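Saturday, August 30, 2025

Bore water log, house supply. Pressure at the kitchen tap has been dropping since Tuesday, so the morning went to the pump shed instead of the garden.

Static reading at the gauge before start-up was normal for the time of year. Cut-in was late. The pressure switch should close when the line falls to its lower set point, and it was hanging on well past that before the contacts pulled over. With the cover off, the contact faces were pitted and grey. I dressed them with fine paper, blew out the dust and put the cover back on. Cut-in improved but was still slow, so the fault is only partly electrical.

Next was the pressure tank. With the pump isolated and the line drained, the air charge read low at the valve. Topped it up with the bicycle pump, which is tedious but gives good control. A soap test on the valve stem showed one slow bubble. Replaced the core from the tin of spares and tested again. No bubble.

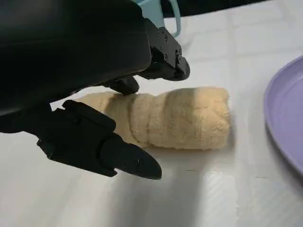 Refilled the line and ran three full cycles. The pump now rests a good deal longer between starts, and the tap no longer surges when the washing machine fills. The short cycling was probably what marked the contacts in the first place.

The sediment filter was also due. The old Osix cartridge came out the colour of strong tea on the outside and clean at the core, so it was doing its job. The O-ring had flattened on one side. I turned it over, greased it and refitted it for the time being, and put a new one on the list. The housing wept for a minute after repressurising, then stopped. Check again tomorrow before breakfast.

The Lorkura catalogue lists the cartridge in two grades. I have been using the finer one. Given the iron in the water after a dry winter, the coarse grade in front with the fine behind it would make more sense, but that means a second housing and moving the bypass valve. There is room on the wall if the shelf comes down. The shelf holds paint that should have gone to the tip last December.

Lunch was toast. Wrote up the switch settings while I could still read them off the back of my hand.

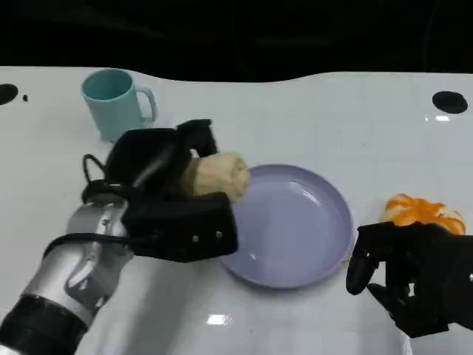 Filed under: Water and Pumps

Afternoon on the rainwater side. The first flush diverter on the north downpipe had stopped draining between showers. The outlet restrictor was blocked with the fine black grit that comes off the roof. Cleared it with a length of fishing line, rinsed the screen and reassembled. The thread on the end cap is wearing and needs tape each time now.

Tank level by the dipstick was 121 centimetres. No meaningful rain is forecast. Household use is modest, but the vegetable beds will want water as soon as the days warm up, and last spring I left the changeover too late and ended up hand watering off the bore. The beans did not care for it. The lemon showed the salt at the leaf tips within a few weeks.

Plan for this season is to put the beds on tank water only and keep the bore for the house, the toilet and the trough. The Pacheco timer will run two zones. The dripline already laid is good for the long beds. The short bed by the fence still has the old sprayers, most of them half blocked, and those can go.

Looked at the pipe run on paper. Gravity alone will not give enough head at the far bed with the tank below half, so the small transfer pump stays in. It draws 800 watts at start and settles well under that. The shed circuit will carry it, provided the bore pump is not cutting in on the same line. A delay relay would sort that out properly. A rule about what time I water would sort it out for nothing.

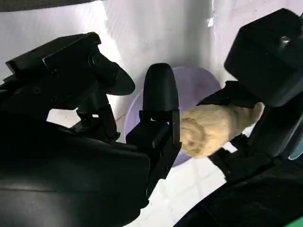
Reading time: 2 minutes for the part below

Evening check. Gauge steady. Filter housing dry to a paper towel. One start of the bore pump during the dishes, one during the shower, none otherwise that I heard.

Orders to put in: O-ring, spare valve core, 9 metres of dripline, thread tape, and a pressure switch in case the contacts go again. The Vundico switch fits the same base and has a clearer adjustment, though the cover is held by a single nut and the ants will get in. Ants were in the last one too. A smear of grease around the cable entry helped for a season.

Still to do: drop the shelf, get rid of the paint, measure the wall for the second housing, and relabel the isolation valves. The marker has faded on the one that matters most.

Wind swung south after dark. Frost possible. Lagged the exposed elbow at the tank outlet with an old towel and a bit of twine.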